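Project Juster, interim report to Dasasport
Thursday, April 30, 2020
Prepared by Sille Mogensen

The tool comparison began in March. Two end tools are under test on the same arm: the Flarkileo parallel gripper and the single cylindrical finger built in-house by Eyvindur Grímsdóttir. Each tool is allotted 500 runs on the block-sorting task. The finger has finished its allotment; the gripper has not.

The finger pushes blocks across the board into groups by color. It cannot lift. Controller settings were fixed before the first run and the approach speed was left at 20 mm per second throughout.

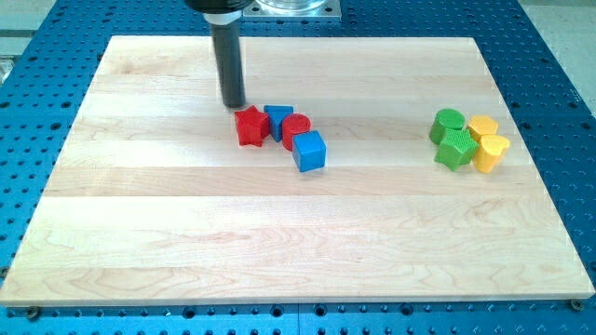

Flat-sided blocks track well under the finger. Cylinders and stars rotate off the contact point when pushed near an edge, and most of the failed runs logged by Teodoro Javier are of this type. A softer tip sleeve is on order from Ackroyd.

The remaining gripper runs are scheduled for next month. Sveva Marchetti will repeat the camera calibration first. Of the parts budget, 900 euros is unspent, and we ask that it be carried over to the next period.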